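Small wineries and the overnight visitor: a report on the Treremwood district
Tourism and Regional Studies, second-year project
Group members: Meron Ambaye, Venkatesh Namboodiri, Eldana Tsegaye
Supervisor: Aigars Jõgi
Submitted 28/02/2020

1. Background

Treremwood is a farming district with a short main street, a river reserve and a growing number of cellar doors. Most visitors come for the day. They arrive mid-morning, call at one or two wineries, have lunch and drive home. The accommodation houses told us their rooms fill on long weekends and during the May harvest dinners, and are quiet for much of the rest of the year.

Our question was whether the smaller wineries could do more to bring in people who stay the night, and what stops them from doing it now.

2. Method

We wrote a one-page survey and left it at two cellar doors, Moges and Lumance, and at the front desk of the Fleltness guesthouse. We printed 500 copies and got 138 back. Eldana and Meron also interviewed the cellar door manager at Moges, Hiwot Hadgu, and Venkatesh spoke with the owners of the guesthouse.

The survey asked where people had come from, how long they were staying, how they had heard of the district and what they would change about their visit. We left out questions on spending after the trial version, as most people skipped them.

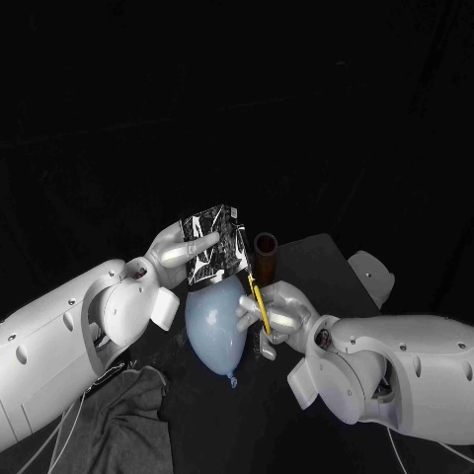
The forms were typed into a spreadsheet by two of us working separately, and the two versions were compared. Where the handwriting could not be read we left the answer blank. Open comments were sorted under four headings: transport, food, opening hours and information.

3. Results

Day visitors made up most of the returns, as expected. The most common complaint from this group was transport. There is no bus past the main street, and the nearest taxi has to come from the next town. Couples told us that one person drives and does not taste, so they visit fewer places than they would like.

Opening hours came second. Lumance closes at four and Moges at half past, and neither serves food after lunch. Several guesthouse visitors wrote that they had driven back to the city for dinner, or had eaten takeaway in their room.

Information was a smaller issue, but the comments were quite detailed. The printed map at the guesthouse shows one winery that has closed and leaves off another that has opened. People liked the map itself and wanted an up-to-date one.

4. What the operators said

Hiwot Hadgu was in favour of later hours in summer but said the staffing was hard to justify when nobody could be sure of the numbers. She had tried a Friday-style evening tasting with a cheese plate once and would try it again if the guesthouse took bookings for it.

The guesthouse owners were willing to do that. They were less keen on running a shuttle themselves – their insurance covers guests on the property and they did not want to change it.
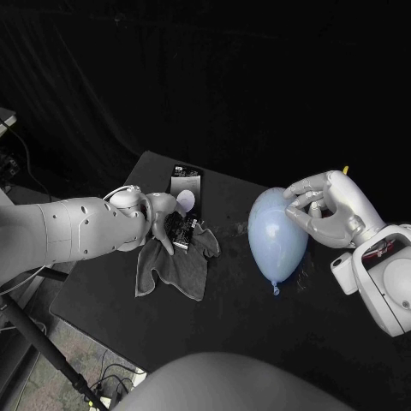
Both sides had talked about a shared package before, with one night's accommodation, a tasting and a meal. It had stalled over who would handle refunds.

5. Recommendations

We suggest a trial package over one summer, booked through the guesthouse, with Moges opening late one evening a week. Refunds should be handled by whoever takes the booking, and this should be written down before the first guest arrives.

A hired minibus on that same evening would be cheaper than a daily service and would show whether people use it. The map should be redrawn and checked with each winery every year.

6. Limitations

The survey only reached people who were already in the district, so it says nothing about those who chose to go somewhere else. Forms were left on counters, and staff at one site handed them out more actively than at the other. We also had no returns from coach groups. A later project could contact the coach companies directly and ask for their stops and times.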